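Plireck Skewer Set: README

Contents of this release

The release has 1150 episodes of two-arm work with thin metal skewers. All of them were recorded by teleoperation on one bench, with one operator at a time. We collected them for training policies by imitation, mostly because our earlier set (Gultex) had only blocks and cups, and the policies trained on it were very poor with long thin objects.

Every episode is one folder. Inside you find the video streams, the joint states of both arms, the gripper openings, and a short text file with the instruction as the operator read it. The time stamps are already aligned, so you do not need to do it again.

Tasks

There are 5 task types: pick up a skewer from the table, put a skewer in the bin, take a skewer out of the bin, hand over from one arm to the other, and lay a skewer parallel to the table edge. Handover is the hardest one and it has the most failed attempts. We kept the failed attempts. They are marked with success = 0, please filter them if your method can not use them. 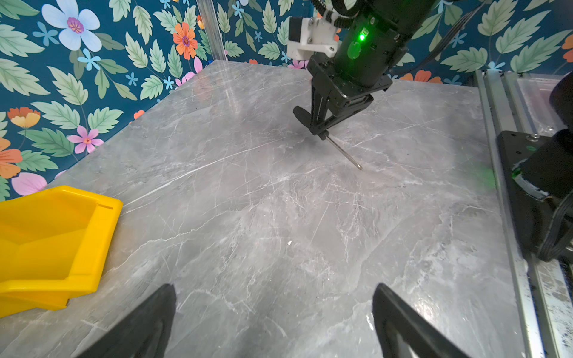

Wrist views are the streams we recommend to start with. In our own training the overhead view alone was not enough, since a skewer is only a few pixels wide there and disappears when the arm passes over it. From the wrist, the policy can see its own two fingers at the bottom and also what the other arm is doing, for example the sharp tip of the skewer held low over the marble pattern, with the yellow bin at the left. The price is that the view moves all the time, and reflections on the glossy table move with it. Two of our baseline runs learned to follow a bright reflection instead of the metal. Color jitter helped a little, random crops helped more.

Collection

Operators worked in sessions of 56 minutes, then changed. Before each session both arms went to the home pose and the cameras were checked against a saved reference picture. If a camera had moved, we stopped and calibrated again, and the new calibration file is stored with the episodes which come after it. Please do not use one calibration for the whole set.

Known problems

– In the first part of the set the gripper opening is saved as a raw motor value. Use the script convert_grip from the Suvby tools before you mix the parts.
– The instruction text sometimes says "stick" and sometimes "skewer". The meaning is the same.
– There is no force sensing. Contact with the table can only be guessed from the motor current.
– All episodes come from one room, with the same wallpaper behind the table. We do not expect a policy to work in another room without more data.

Splits

Train and test are split by session, not by episode. The split files are in the folder splits. If you report numbers, please use version 2 of the test split – version 1 had some repeated episodes.

License and contact

Free for research use. For commercial use please ask the Achari group first. Corrections to labels are welcome, send them as a list of episode numbers with the correct value.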